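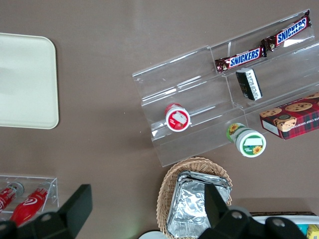 Snack table with the clear tiered stand, two Snickers bars on the top shelf. Omo room, 2 Jun 2021.

Progress report: Snack corner for the Omo study room
Prepared by Hoani for the Skaltico Small Grants Office

In this period we have continued the work on the snack corner, for which your office gave us 3000 dollars in January. The amount spent until now is 3624 dollars. The difference was paid from our own budget and we do not ask you to cover it.

What is done

The table is in its place near the window side of the room. We chose a brown top with a matte surface, as it is easy to wipe and does not show small marks. The students asked for a place where they can take something small between two lessons without leaving the building, and the table is large enough for this.

The display stand was delivered by Stodix with a delay of 30 days. It is made of clear acrylic, with stepped shelves and dividers between the compartments. We tried it first parallel to the wall and later diagonally. For the moment we prefer the diagonal position. The chocolate bars are on the highest shelf and the small packages go on the lower one.

The cream-colored tray is still empty. It is planned for fruit, but we did not yet agree with the supplier on the days of delivery. Until this is decided we keep the tray on the table, so that the space for it is not taken by other things.

What is not done

The price labels are not printed. We would like to have them in large letters and in two languages, and the first version from the print shop had mistakes in both. A corrected version was sent back to them.

We also did not finish the list of products. Some parents wrote to us that there is too much chocolate in the plan. We find this a fair remark and will reduce it in the next order, with more nuts and dry biscuits in place of it.

Next steps

The trial will last 90 days. During this time we will write down each week which products must be filled again and which ones stay on the shelf. The stand will be cleaned with a soft cloth only, according to the advice of Stodix, because the acrylic gets scratches easily.

We kindly ask for your permission to move the final report to the end of the trial. The receipts are attached in a separate file.

Filed under: Grants, Student Spaces, Reports
2 shares | 0 comments
© 2021 Hoani. Contact | Back to top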